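I have spent three weeks teaching a robot to go down a path, a skill most toddlers pick up without a joystick. The Skuvlow is a rover the size of a picnic cooler, and the Larorier controller I bought for it has two sticks, one of which I use. You drive, it records, and in theory it later does what you did. In practice it does what you did including the part where you sneezed. 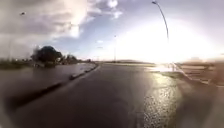 posted by Mosoti Pell
October 11, 2023

I'm up to 188 runs. The manual suggests 26 for "basic path following," and I would like to meet whoever wrote that. My early runs were useless because I steered like someone in a parking garage, lots of tiny corrections, and the rover learned to wiggle. It wiggled with great conviction. I tossed the lot and started over with a rule: hands off the stick unless there's a reason to touch it.

Then I got so smooth that it never learned how to recover. If all you show it is good driving, it has no idea what to do once it drifts. So now I drift on purpose, stop recording, start again, and steer back to the middle. My neighbors have seen this. 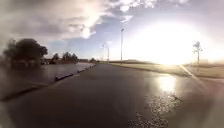
My steering trace for the latest batch is the best I've made, and the playback was still bad. I drove by looking at the whole view, and the rover seems to have picked its own favorite part of it. With a low sun you get that big white reflection lying on the pavement to the right, and I suspect I was easing left of it every time without noticing. Remote control records your superstitions too. I plan to repeat the batch with the sun behind me, then mix the two and see which habit wins.

Uvora, the software that does the training, gave me 1709 error messages on Sunday, of which 777 were the same one about a timestamp. I fixed it by restarting the laptop and would rather not discuss it. 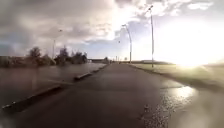

Dunmore wrote in to say I should quit recording whole runs and only grab the stick when the rover is about to get it wrong, and that ten minutes of that beats an afternoon of driving. I tried it last night. My reaction time is terrible, so what it has now is a lot of very late panic, but it did stop wiggling.

Next is the turn at the far end, probably in December at this rate.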